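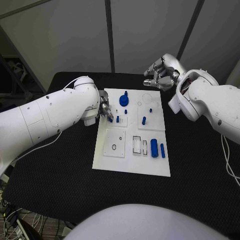 3.2 The parts and the board

The choice of colors for a small assembly board is usually treated as a matter of taste, and in most earlier reports it is not mentioned at all. We also did not think much about it when the first Clekari board was drawn. The question came up only later, when the participants in the pilot session spent more time looking for the parts than fitting them. For this reason we describe the colors and the surfaces here in more detail than is common. In the layout of Figure 3 the gear-shaped part and the short peg below it are blue and the board is white, so their outlines are easy to find even from the side. The tiny translucent peg, to the left of the short blue one, is a different case. It takes much of its color from what lies under it, and a person who does not know that it is there can easily look past it. We kept this peg in the set on purpose, as the most difficult part to notice, and we come back to it in Section 4.

The set contains three kinds of parts. The first kind are pegs, which differ in thickness and in height. The second kind are gear-shaped parts, that is, toothed discs with a short cylinder in the middle, by which the part can be held. The third kind are plates, which lie on the board and carry some of the positions at a slightly raised level. A raised plate looks like a small detail, but it changes the work. When all positions are on one level, a person learns the height of the board after two or three parts and then moves the hand down almost without looking. With a plate in one corner this habit does not help any more, and the hand has to slow down again before it reaches the plate.

We did not try to make the parts similar to any real product. In an earlier version, which was prepared by the Akgül workshop and which we call the Flokenex version after the folder where the drawings were kept, the parts copied the inside of a kitchen timer. Participants who had repaired such things at home were much faster than the others, and it was not possible to say if they were good at fitting or only good at timers. The present parts have no such history. A peg is a peg, and most people understand within a few seconds where it should go.

3.3 The fit between peg and hole

The fit was the aspect of the design which cost us the most work. If the hole is too wide, the peg falls in by its own weight and there is nothing to observe. If the hole is too narrow, the participant begins to push, the board moves on the table, and the time we measure is mostly the time of putting the board back in its place. Between these two cases there is a range in which the peg goes in smoothly when it is straight and stops when it is tilted, and we wanted to stay inside this range for all pegs of the set.

We found the range by trial. Each hole was made first in a narrow form and then opened little by little, and after every step the same peg was inserted by two persons who did not see the result of each other. We stopped when both of them described the fit as "needs care, needs no force". These words are not a measurement, and we know that another group could stop one step earlier or later. However, they were easy to explain, and the two persons disagreed on only a few holes. In those holes we took the narrower form.

The upper edge of each hole was left sharp. A small slope on this edge would guide the peg and would make the task more pleasant, but it would also hide the errors of position which we wanted to see. The lower edge of each peg was rounded very slightly, only enough that it does not scratch the board. After long use the pegs become smoother and the fit becomes easier. We therefore kept one set of pegs in a closed box as a reference and compared the used pegs with it at the end of every day. A peg that passed through its hole clearly more easily than the reference peg was taken out and replaced.

3.4 The surface under the board

The board was first placed directly on the table. On a smooth table top it slipped, as said above, and small parts that fell beside it rolled to the floor. We tried a folded towel, which stopped the rolling but made the board unstable. A black textured mat from Flullon was the third attempt and we have kept it since then. The board lies flat on it, and a dropped peg usually stays close to the place where it landed. The dark color has a second advantage, which we did not plan. A white or a blue part is seen at once on the mat, and so the participant can find it without help.

The mat has one weak point. Dust and small hairs collect in the texture and from there they come to the parts, and a hair in a hole is enough to change the fit. We clean the mat with a brush before each session and the board with a dry cloth. Water was used only once and we do not recommend it, as the mat was still damp on the next morning.

3.5 Procedure and first observations

The final session was held on 10 April 2024. It was led by Tiruwork Endale, who also prepared the written instructions. There were 25 participants, and each had 40 minutes on the board. The parts were placed before every assembly according to a printed plan. The participants were told to work at a calm speed and to pick up a dropped part themselves. They were not told about the translucent peg, but its place was shown on the plan, and the plan stayed on the wall during the whole session.

Each participant was asked to complete the board eight times. One assembly was interrupted by a fire alarm and was left out, so that 199 assemblies remain for the analysis. In 37 of them at least one part was dropped. Most drops happened while the part was carried from one position to another, and only a few at the hole itself. This was against our expectation. We had assumed that the hole is the dangerous moment, but it seems that people pay attention there and relax on the way – perhaps too early.

The gear-shaped part was seldom dropped. Almost all participants took it by the cylinder in the middle, also those who had touched the teeth first. When they put it down, however, they often turned it a little to the left and to the right, as one does with a lid, although the position does not require any turning. We believe that the teeth invite this movement. It costs a second or two and does no harm, and we did not correct it in the instructions.

For the raised plate the picture is less clear. Several participants touched the side of the plate with the peg in the first assembly and then lifted it higher than necessary in the following ones. Others kept the same height from the beginning to the end. We did not find a relation with age or with the hand that was used. It is possible that the sitting height matters, as a tall person sees the plate more from the top and may take it for a part of the board. The chairs were not adjusted in this session, and for the next one in September we intend to note the height of the eyes above the table before the first peg is moved.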